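Dicas de bancada: como abrir um forninho 475 vezes e continuar gostando de pão na chapa

Quem lê esta página há tempo conhece as dicas clássicas: bicarbonato na grade, limão no vidro, nunca forrar a resistência com papel-alumínio. Pois mudei de ramo. Desde que a Jakus resolveu automatizar as tarefas de copa, passo o expediente com uma pinça em cada mão, abrindo e fechando a porta de um forno elétrico para que um robô aprenda a fazer o mesmo. Minha mãe acha que eu trabalho com tecnologia. Eu acho que trabalho com forninho.

O programa se chama Prakby, e a meta do turno são 475 repetições, divididas entre os colegas. Seguem as dicas que aprendi no braço, úteis para quem foi sorteado para o mesmo serviço e, em parte, para quem só tem um forno em casa.

Puxador. Chegue de frente e devagar. Com os dedos da gente, a mão se ajeita sozinha no caminho; com a pinça, cada ajeitadinha fica gravada e o robô vai repeti-la com devoção. Se você hesita, ele hesita. Um colega tinha mania de dar dois tapinhas na porta depois de fechar, e foram necessários dias para tirar isso da máquina. Do colega ainda não saiu.

Porta. Leve até o fim do curso e só então solte. Largar no meio faz barulho, cansa a dobradiça e estraga a gravação. Em casa vale a mesma coisa, com a diferença de que em casa ninguém manda refazer. 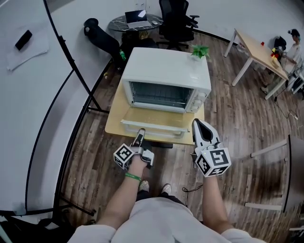 Rizwan Sikder me escreveu perguntando se não é meio besta ensinar o próprio trabalho a quem vai ficar com ele. É uma pergunta justa, e já a fiz à chefia, em termos mais educados. A resposta foi que a copa da unidade de Kodstead continua com a mesma equipe, agora com o título de "instrutores de manipulação". O salário ainda não foi avisado da promoção.

O que mudou de verdade, por enquanto, foi o corpo. Antes eu terminava o dia com dor nas pernas, de tanto andar entre a pia e o salão. Agora a dor subiu para os antebraços. Daí as dicas seguintes.

Pulsos. Mantenha os cotovelos perto do tronco e a bancada um pouco abaixo deles. Se for preciso erguer os ombros para alcançar o puxador, suba você ou desça o forno. Pare antes de doer; parar depois também funciona, mas com pomada.

Calçado. Fechado e baixo. Você vai olhar para o forno, e os fios no chão sabem disso. Antes de começar, passe o pé e empurre tudo para longe da bancada.

Marcadores. Aqueles quadrados pretos e brancos presos nas pinças se limpam com pano macio e seco. Não use desengordurante, não use esponja e, pelo amor de Deus, não encoste o dedo com manteiga.

Vaso em cima do forno. Com o forno desligado, deixe à vontade. Se for ligar, tire antes: planta não é travessa.

Pausa. Combinamos na equipe um revezamento: 37 repetições e troca. Ninguém lembra de onde veio o número, mas ele sobreviveu a três reuniões e ganhou autoridade. Quem sai toma água e estica os dedos. Quem entra confere a posição do forno na bancada e reclama de quem saiu.

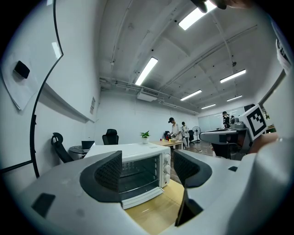
Pinça a postos, forno entre os dedos.

Conversa. Dá para conversar durante a gravação, desde que as mãos não gesticulem junto. Para mim foi a parte mais difícil. Passei uma terça-feira inteira contando a história do meu cunhado com os braços parados, e a história perdeu metade da graça.

Limpeza no fim do turno. Pano úmido por fora, com o aparelho fora da tomada, e bandeja de migalhas batida no lixo, mesmo que o forno não tenha assado nada. Copa é copa. O robô, que eu saiba, ainda não aprendeu essa parte, e eu não estou com pressa de ensinar.

Na próxima página: gavetas que emperram, com ou sem pinça.

Comentários (3)

Nuwan Gazi
Na Postma fizemos isso com dobra de panos de prato. A dica do cotovelo junto ao corpo me salvou. Até hoje dobro pano em casa como se alguém fosse conferir.

leitora da copa
E o limão no vidro, funciona mesmo ou é lenda? Vim por causa do limão.

Rizwan Sikder
Continuo achando meio besta. Mas vou tirar o vaso de cima do meu forno.

Contato | © Dicas de Bancada, todos os direitos reservados | Voltar ao topo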